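**Bulura soft gripper, reviewed on the test tube bench**
10 Nov 2018

I've put off writing this one up longer than I should have, partly because I kept changing my mind about it and partly because I was having such a nice time with it on the arm that sitting down to type felt like a chore. So, the Bulura, set against my old Nair parallel jaw, both on the same small arm and both working with glass tubes on black cloth (the cloth is my habit, it keeps the glare down and glass is hard enough to find as it is).
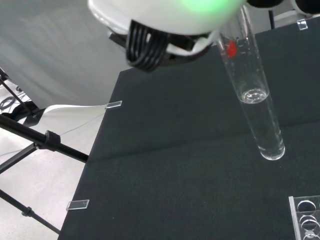
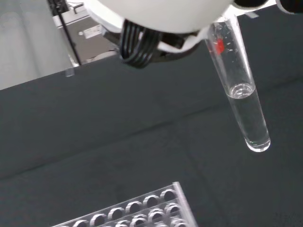 Liquid in the tube in both of those, and a tilt to it.

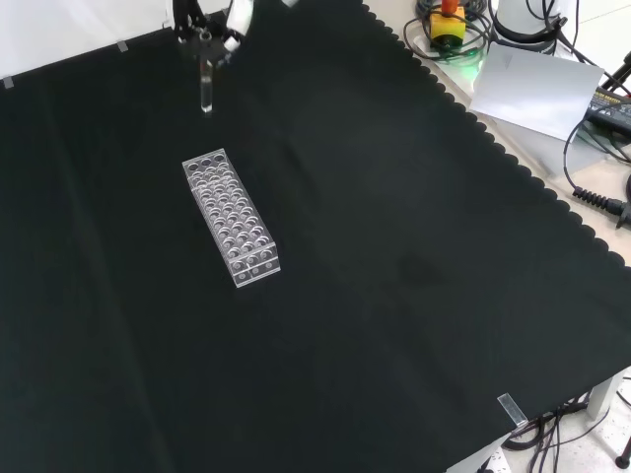

**Can it pick up wet glass without dropping it?**

Most of the time. Over two weeks I lost a handful of wet tubes, nearly all of them on the first day when I was still running the grip force too low, and after I turned it up I stopped keeping a bucket under the bench.

The Nair came to me secondhand years ago and it has never let me down on dry parts, so I was fully expecting to prefer it. It's quick, it closes to the same place every time, and when something goes wrong you can usually tell why just by looking at it. Glass is where it makes me nervous! With bare metal jaws there's a very thin line between holding a tube and cracking one, and I spent a whole evening sticking rubber onto the jaws and peeling it off again before I found a thickness I could live with.

The Bulura goes at it quite differently. It gives a little as it closes, so if your position is off by a hair the fingers settle around the glass and you get your pick anyway. I'm a sloppy teacher of waypoints, I'll admit, and this forgave me over and over. What you pay for that is angle. A tube gripped up near the mouth will swing a bit in the fingers, and if you then go straight to the rack you'll tap the rim of the hole and sit there wincing. I ended up adding a short pause above the rack and a slower last inch, and that took care of most of it.

Setup took me the better part of an afternoon. The bolts lined up with my flange, hooray, but the cable is stiffer than it needs to be and it leaves the body on the side where my wrist wants to turn. I tried routing it three ways before I was happy. The manual is 60 pages long and manages to put the one diagram you need, the connector pinout, in the very back after the warranty. Bring a bookmark.

**The controller**

It ships with a Vullosia controller, which was new to me. I liked the force setting very much: it goes from 0 to 1,000 in steps of one, and I settled on 30 as the amount to back off whenever I switched from thick tubes to the thin ones. The pick counter on the screen is a lovely touch too, and it was reading 1,422 when I sat down to write this. The menus I liked less. You have to leave the run screen to change the closing speed, and when you come back it has forgotten which program you had open. I grumbled at that every single time.

**Wear**

The finger surfaces still look good to me. They pick up lint like nobody's business, so I wipe them with a damp cloth in the morning and again after lunch, and a dusty finger does slip sooner than a clean one. Replacement sets can be ordered through Pliltitz, who sold me the whole kit, and they answered my email about the pinout the same afternoon, before I'd found the right page on my own.

**Which one would I keep?**

For blocks, brackets and anything with flat sides I'd stay with the Nair and never give it another thought. For glass I've left the Bulura on, cable and menus and all, and I'd tell a friend to buy it as long as they had an afternoon free and some patience for the controller. Heavier pieces I haven't tried. I have a set of thick-walled bottles coming in March and I'll add a note about them then, along with whatever I find out about the wrist camera mount, which deserves more room than I've got left for it.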